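Search stories Go

The Top Bun

One

The counter at Dinham opened at 11, and Fatos had everything set out before then. Buns went in the left box. Lettuce and cheese shared the one at the back. The tray stood in the middle with paper in it. 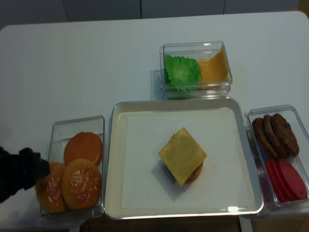 His uncle had run the place for 30 years and had one rule. The cheese went on crooked, corners out, so people could see they were getting it. Fatos had asked once what happened if you laid it straight.

"Then it's a Juneton burger," his uncle said.
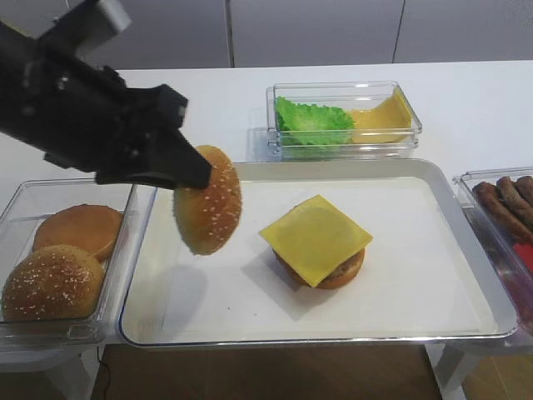
Two

A man came in and asked for one with no lettuce. He said he had driven from Altville. He watched the cheese go down over the patty and moved his hat to the next stool.

"You're the nephew," he said.

"Yes."

"He still around?"

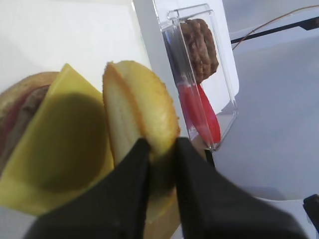 Rogelio Villanueva
Fiction contributor

Fatos said his uncle had died in November. The man nodded. He said he owed him for a lunch, from a long time ago, and he put a bill by the napkins.

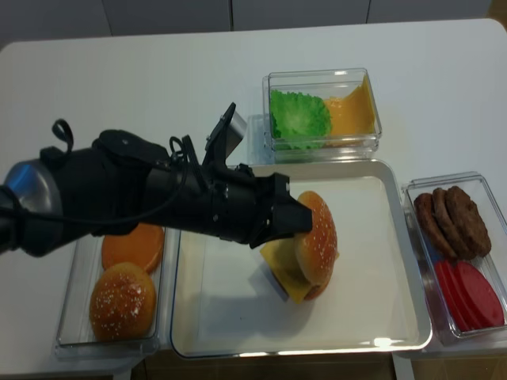

Three

The top bun sat a little to one side. Fatos left it that way. The man ate the whole thing and wiped his fingers one at a time.

"Crooked," he said.

"Yes, sir."

Fatos put the bill in the drawer and started another.

Recent stories
The Lumanlan Bus
Room 814
A Coat for Altville

Contact | © Dinham Stories | Back to top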